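Terça-feira, 9h30 | Redação Plakik
Leitura: 2 min

Plakik abre em outubro oficinas gratuitas de arrumação do quarto

A Plakik anuncia a abertura das inscrições para a nova temporada de oficinas domésticas, dedicada por inteiro ao quarto: trocar a cama, dobrar tecidos grandes e pequenos, guardar as roupas de estação. São 340 vagas gratuitas, distribuídas em 7 encontros no espaço Zabala, e a equipe está muito feliz por finalmente oferecer turmas também à noite!

A edição anterior, sobre cozinha, recebeu 200 inscritos, e muitos deles pediram o mesmo formato para a roupa de cama. O pedido fez todo o sentido para nós. Dobrar um tecido sobre a cama parece simples até a hora em que as pontas não se encontram – e é justamente pelas pontas que a primeira aula começa.

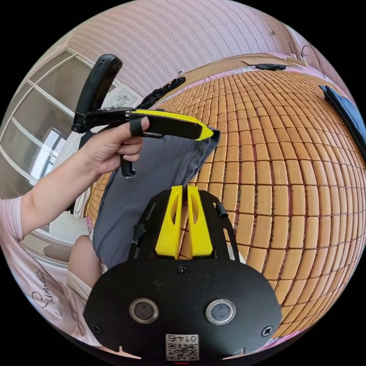
Cada participante pratica com peças de tamanhos diferentes, da fronha ao lençol com elástico, sempre em grupos pequenos. O método é tranquilo: segurar os cantos, esticar, alinhar as bordas, dobrar ao meio e só depois alisar. Quem quiser pode trazer de casa aquela manta que nunca cabe no armário (há sempre uma).

O guia impresso, preparado em parceria com a Jinier, tem 4 capítulos e será entregue no primeiro encontro. Os tecidos usados nas aulas foram cedidos pela Lulthorpe e seguem depois para o acervo do espaço, onde ficam à disposição das próximas turmas.

As inscrições são feitas na recepção do Zabala, por ordem de chegada. Crianças a partir de 7 anos podem participar acompanhadas de um adulto.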